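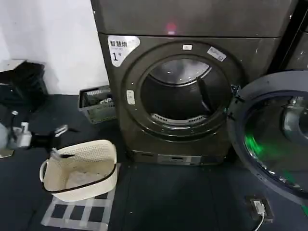
How often should the lint path of a stacked dryer be cleaned?
Clean the lint screen after every load, the filter housing once a month, and the exhaust duct once a year. A ventless model has no duct, but its condenser or heat exchanger takes the yearly slot.

The procedure below covers vented electric dryers in a stacked laundry closet. Gas models need a licensed technician for anything past the screen.

Tools
Vacuum with crevice nozzle
Long flexible lint brush
Phillips screwdriver
Soft cloth, dish soap
Foil tape (not cloth duct tape)

Before starting
Switch the dryer off and unplug it. If the plug is behind the stack, turn off the breaker and confirm that the control panel is dead. Let the drum cool fully. Do not pull a stacked pair forward alone; the stacking kit holds the upper unit in place but does not keep the pair from tipping.

Monthly: screen and housing
1. Remove the screen and roll the lint off by hand.
2. Run water through the mesh. If it pools, dryer sheet residue is blocking the holes. Wash with dish soap and a soft brush, rinse, and air dry.
3. Vacuum the slot the screen came out of. Push the brush down until it meets resistance, turn it, and withdraw slowly.
4. Wipe the door gasket and the moisture sensor bars with a damp cloth. On most machines the bars are two metal strips just inside the drum opening. A film on them makes automatic cycles stop early.
5. Refit the screen. It should seat flush – a raised edge lets lint pass into the blower.

Yearly: exhaust duct
1. With a second person, slide the stack out far enough to reach the duct collar.
2. Loosen the clamp and pull the duct off.
3. Vacuum both openings, then brush the duct from the inside end toward the outside hood.
4. Replace any white plastic or thin foil duct with rigid metal. Seal the joints with foil tape. Screws that reach into the duct catch lint.
5. Reconnect, tighten the clamp, and slide the stack back without crushing the duct.
6. Restore power, run an air-only cycle, and check that the flap on the outside hood opens.

If drying times stay long
Check the length of the run and the number of elbows against the limits in the installation manual. Each elbow adds resistance. A bird guard on the hood is another common cause – the mesh collects lint and has to come off.

Written by Kinga Rácz. Checked by Florin Filip. Last revised 13 January 2024.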